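We use cookies to remember your login. Accept | Settings
Print this thread | E-mail this thread

Folding on the bed: who else does it?

josiane_c
I've finally got a system for the clean washing and I'm so pleased with it I had to tell someone! Everything goes on the bed in the spare room, on top of the rose bedspread (purple roses, my mother-in-law's taste, and I've grown to love it). I fold there and stack by person. No more chair mountain. Took me 27 minutes last night for the whole family and I was singing by the end.

FlorianR
Love this. Do you do jeans first or last? I always leave them till last and then run out of patience and just drape them over the door.

josiane_c
Tops and soft things first, jeans after. They want a bit more room, so I clear a good patch in the middle of the bed and keep the pile over on the left, by the quilted cover.

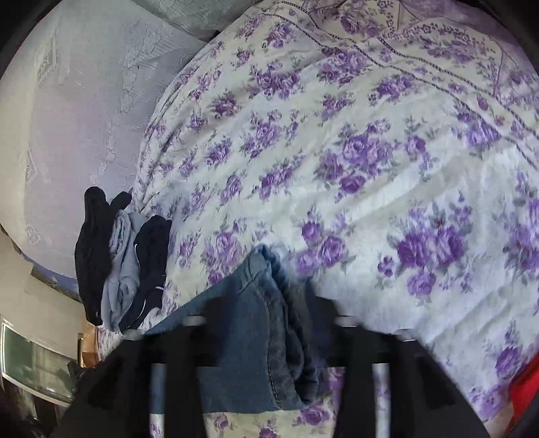

Then it's legs together, smooth the seams down with your hand, hems level, and fold up towards the waist. Twice is plenty for mine. If you fold them a third time they get fat and topple over in the drawer, and I've got shallow drawers (old Riraten ones, lovely handles, hopeless depth).

thierry.fleury
Sorry, can't agree about the bed. Too soft! You never get a straight edge and the bedspread creases under everything. Kitchen table every time. Wipe it, dry it, fold.

josiane_c
Thierry, the bedspread gets rumpled, I'll give you that, but a quick tug at the corners and it's fine. My kitchen table is never clear for long enough!

RMallet
Team bed here. My back is much happier if I kneel on a cushion next to it. I do think jeans should be hung though. Folded ones get that pale line across where they double over, and it never comes out.

FlorianR
Pale line is the best bit of old jeans, Romain.

RMallet
On yours maybe. I've got 2 good pairs and I'm guarding them with my life.

thierry.fleury
Hung by the hems, with clips. We agree on something at last.

josiane_c
Right, I'm going to try one pair hung and one folded through October and see which I prefer. Also, does anyone stand their dark tops on end in the drawer? Mine all look the same from above, black, navy, black, and I want to find the one with the logo without digging!

lionel_g
Yes, on end, fold facing up, logo side out if you can manage it. Changed my mornings completely. Start with the navy ones.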